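October, notebook, evening

Back at the guesthouse in Careston and my legs are done, so I'm writing this up before I fall asleep on the bench. Pascual wants the walking notes for the route sheets and Senan wants the boat times, and if I leave it until we're back at the workshop I'll remember the cake and forget the distances. So, everything in the order it comes to me.

We left at 6:40 with the lights still on along the front. The plan was the long way up to the Borel hut and then down the far side to the lake landing, which is the way the old sheet has it. The old sheet is wrong in two places. At the second footbridge it says keep left, but left is now a farm gate with a chain on it, and you want the small path straight ahead behind the trough (easy to miss, I walked past it and had to come back). Then above the trees it gives the spring as being before the cairn. It's after the cairn, a good ten minutes after, and if you've been saving your water for it that's a long ten minutes!

Counted the steps on the stone staircase because Senan and I had a bet on it. 142. He said under a hundred, so he owes me a coffee, and I'm putting it down in ink so he can't wriggle out of it. They're uneven and the middle stretch has no rail. I'd put that on the sheet in plain words, "no rail, uneven steps," and leave the word "charming" off it this time, Pascual.

The hut itself is lovely. Low roof, big stove, a shelf of paperbacks in five languages with the last pages missing from at least one of them (mine, of course, and I was enjoying it). Tea comes in a pot big enough for two and you can fill your bottle at the tap round the back. They don't take cards. I had 29 in coins and small notes and spent nearly all of it on soup and a slab of walnut cake, no regrets. They stop serving hot food at 3 in the low season, which I want on the sheet in bold, as I got there at twenty to and was the last bowl out of the pot.

Snacks. I said I'd keep track of what's worth carrying on the longer days. The nut bars went to crumbs again. Dried apricots are still the best thing in the bag, and cheese is fine until noon and then it's a gamble. Something crisp and sweet is nice at the top, but it needs to ride in the lid pocket with nothing on top of it, and the bag I've got now has a lid pocket the size of an envelope. Might try the old blue one for the next trip.
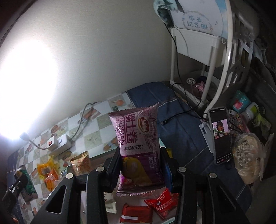 DALIYUAN pack, purple and white, rolled pastry on the front.

Coming down took longer than going up, which always annoys me. The path on the lake side is loose for the first stretch and then goes into beech woods, and there the leaves hide every root. I went over once - nothing hurt, just a muddy sleeve and some language. Poles would have helped. I had poles. They were in the hall at the guesthouse. Note to self, etc.

Boats, for Senan. The timetable on the board at the Melnychuk landing is the summer one and it's still up. In October there are 2 crossings in the afternoon, and the later one leaves at 4:50, so you can't dawdle at the hut and still make it. I made it with enough time to take my boots off and put them on again. You buy the ticket on board. The crossing was flat calm and I had the whole back bench to myself, feet up, watching the hills go orange and then gray. Best part of the day by a mile, and I'd happily do just the boat there and back if somebody wanted an easy option. We should offer that! Call it the lazy version or whatever you like.

One grumble: there's nowhere to wait at the landing if it rains. There's a roof over the ticket window, which was shut, and it covers one and a half people. In bad weather I'd send folks down to the Skiketti café instead, five minutes along the shore, and have them walk back when they see the boat round the point. The café had a dog asleep across the doorway and you have to step over it. It didn't so much as lift an ear.

Still to do before the sheet gets printed:

Redo the bridge sketch with the trough in it.
Move the spring.
Ask at the hut if they close fully in winter or only on bad days. I forgot, I was eating.
Check the bus from the far landing, I got a lift with two hikers so I've got no times for it.
Senan: coffee.

Total walking time for me was six and a quarter hours without the hut stop, and I'm slow on the downs. Pascual would do it in five and say it was a stroll. I'd print seven with stops.

Going back up as far as the trough in the morning if my knees agree. Boots are by the heater stuffed with newspaper.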